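Clestville Community Laundry
Monthly walk-through, Thursday, January 8, 2026
Checked by: Anika Boateng

1. Fire extinguisher
Charged, tagged, and finally not holding the door open.

2. Dryer lint screens
Fail on 3. Juniper Wojcik says she cleared them in October. I believe her.

3. Exit path
Pass, if you enjoy stepping over a mop.

4. Water heater
Set at 120 last visit, 100 now. Leave it alone, please.

5. Lost and found
Knits get bagged and tagged, hems checked for pins.
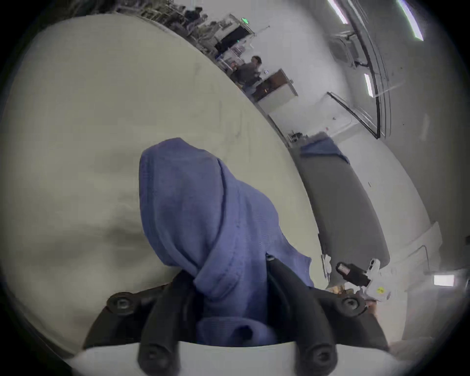

6. Floor drain
Slow. Recheck before the next walk-through.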